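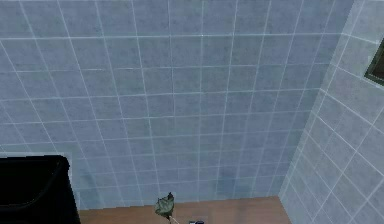 Figure 7.1 Tiled wall and wooden surface in the simulated house used throughout this chapter.

Print this page
E-mail this page

CHAPTER 7
Learning to Look Before You Move

The robotics club at Stustley began, as school clubs often do, with a cupboard and more ambition than shelf space. Its members wanted to build a household robot that would fetch things. What they had was a set of motors, a bag of mismatched screws and a shared belief that the software would be the easy bit.

By the second term they had moved the whole project on to a computer. Their teacher, Mitali Weerakoon, put it to them that a simulated robot could drive into a simulated wall all afternoon and the school would not have to repaint anything. The club took her at her word. Their first program, which they named Zomby after its manner of walking into rooms, met 105 walls in its first week of testing. A pupil kept the tally on the whiteboard and was rather proud of it.

This chapter follows the club's project from that week to the regional contest, held on April 15, 2023. You will not need a robot to follow it. You will need a pencil, some squared paper and a willingness to be wrong in public.

7.1 What the program is given

When you walk into a strange house you know a great deal before you have taken a step. You know that floors carry on behind doors, and that a picture of the night sky is a poor place to try to leave the building. Zomby knew none of this. It was given a grid of coloured dots and asked to get on with it.
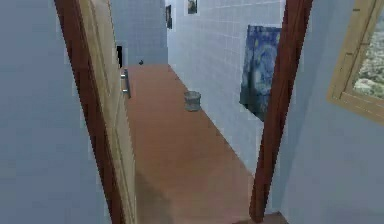 The club's first rule was simple: any large patch of one colour near the bottom of the view is floor, so go there. This worked well in corridors. It worked less well in rooms where a wall was painted one plain colour from top to bottom, and Zomby would set off towards the paintwork with every sign of confidence.

Their second rule looked for straight lines, on the grounds that walls and doors have edges. Tiles have edges too, unfortunately, and a great many of them. Faced with a tiled wall, the program reported 120 possible doorways and chose the nearest.

A rival team, Drokel, had spent the same month on a rule that asked whether lines running away from the viewer would meet at a single point. We shall come to this in Section 7.3, where it is called the vanishing point. The Stustley members called it something else when they first saw the results.

7.2 Before you read on

Stand in a doorway at home and draw what you see using straight lines only. Leave out all shading. Now pass the drawing to someone who has never been in the room and ask them to mark the floor. Most people manage it in a few seconds and cannot say how.

Write down how you think they did it. Keep this note, as you will be asked to turn it into 3 rules at the end of the chapter, and it is instructive to see how many of them survive.

Print this page
E-mail this page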